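Section 6: Descaling your Leteo kettle

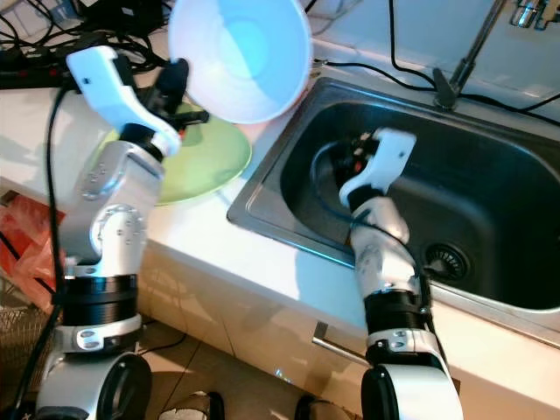
A large white bowl held up by the stainless steel sink.

Okay, I've done this more times than I can count, and it's easy once you get going! I live with very hard water, so mine gets the treatment every month (if yours is soft, you can probably go from June to December without a thought). Give yourself roughly 50 minutes, most of it waiting.

You'll need: white vinegar, tap water, a soft cloth and a large bowl for the rinse water.

1. Unplug the kettle and let it cool all the way down.

2. Pour in 330 ml of vinegar, then top up with water to the MAX line.

3. Plug it back in and bring it to a boil. Open a window first – the smell is something else.

4. Switch off and leave it for half an hour. I go and water the tomatoes.

5. Tip it out slowly into the bowl and look at what came off. Flakes are fine.

6. Fill with fresh water, boil, empty. Do that twice, three times if your tea still tastes like salad.

CAUTION: Never put the base under the tap. Wipe it with a damp cloth and dry it before you plug it in.

Note: The spout filter lifts straight up. If it's stuck, soak it in warm water for 13 minutes and try again (my friend Slavica Nikolaidis used pliers on hers and had to order a new one from Bustex).

If the light blinks red after step 6, go to Section 8.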